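Mamow Kitchen Clips - README

Hi! I'm Pramila, and I look after the files for the robotics club at Nadthorpe. Mamow is our toast task: pick up a slice of bread, get it into the toaster, leave everything else alone. I wrote most of this in April 2025 while the big copy job was running, so forgive the order.

What you get

There are 335 episodes, one folder each. Inside you'll find the head camera frames, a joint log as CSV, and a notes.txt that is sometimes blank (sorry, Tuulikki and I are still filling those in). We held back 33 episodes for testing and they're listed in heldout.txt. Please don't train on them! Our numbers at Trarkstead won't mean much to you if you do.

Every episode was cut at 900 frames. If the task ended early, the last frames are just the counter sitting there, and you can trim them with trim_idle.py. 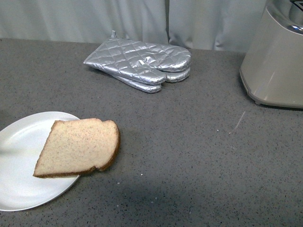

Toast task, head camera: bread on the plate, mitts at the back, toaster at right.

Things that will trip you up

The bread doesn't always sit fully on the plate. In the frame above it hangs over the rim on the right, and Valentina's first grasp script hated that - it looked for the slice inside the plate outline and gave up. Use the bread mask instead.

The silver mitts are shiny and so is the toaster trim. Our depth guesses go funny on both, so I'd mask them out before you do anything clever.

Folder names start at 0001, but the CSV index starts at 0. I know. Noeline wants to fix it in August and I'd rather leave it, because half of Daza (our training code) already expects it that way.

Using it

Class projects and other clubs, go right ahead. Just credit the Nadthorpe club. If a folder won't open, tell Marama Ruawai which one - she has the backup drive.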